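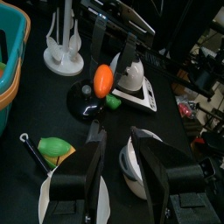 Everybody came, one of the organizers told us when we asked about turnout at the Driletstead harvest fair, and you could not have moved in that hall if you had wanted to.

Figure 5. White bowl with a gray rim and a gray handle loop, on black cloth.

4.2 What turnout figures can and cannot show

We heard versions of that remark in most of our 11 interviews, and we do not doubt that the people making it believed it. A full hall is a strong memory. It is weak evidence for the claim usually built on it, that a festival of this kind brings together groups who otherwise keep apart. The Brudar Cultural Association makes the claim in its printed program, the local press repeats it, and earlier studies of migrant festivals have tended to cite the press. By the third citation it reads like a finding.

Our door survey gives a less cheerful picture. Of the 406 visitors who completed the form, most said they had come with family or with people they already saw every week. Very few reported a conversation of any length with someone they had not known before. Visitors from the Clodau side of town, whose presence is often mentioned as proof of the fair's reach, mostly arrived for the evening concert and left when it ended. They were in the same building as everyone else. Whether they were at the same event is harder to say.

Two objections deserve an answer. The first is that a survey taken at the door misses contact that grows later, through children's classes or shared work on next year's fair. This is possible, and our design cannot rule it out. But the follow-up calls in June found little sign of it, and those who did describe new ties had nearly all met through the Zaidi Hall evening classes, which run all year and have no link to the fair. The second objection is that shared food is itself a form of contact. We are less patient with this one. Standing in the same line for a plate of rice is pleasant, and several visitors told us how much they enjoyed it, but the literature has asked that line to carry far more than it can bear.

There are limits on our side too. The form was offered only in English and in one other language, which probably kept some older visitors away. Evening visitors were rushed and skipped the open questions more often. We also had 4 interviewers at the main door and none at the side entrance, so people who came in by the parking lot are missing from the sample altogether. We have no good way to correct for this and have not tried.

None of this means the fair fails. Most visitors rated it highly and meant to come back. Our complaint is with the word "integration," which appears in the funding application and again in the final report without a definition in either. Section 4.3 looks at how the word got there.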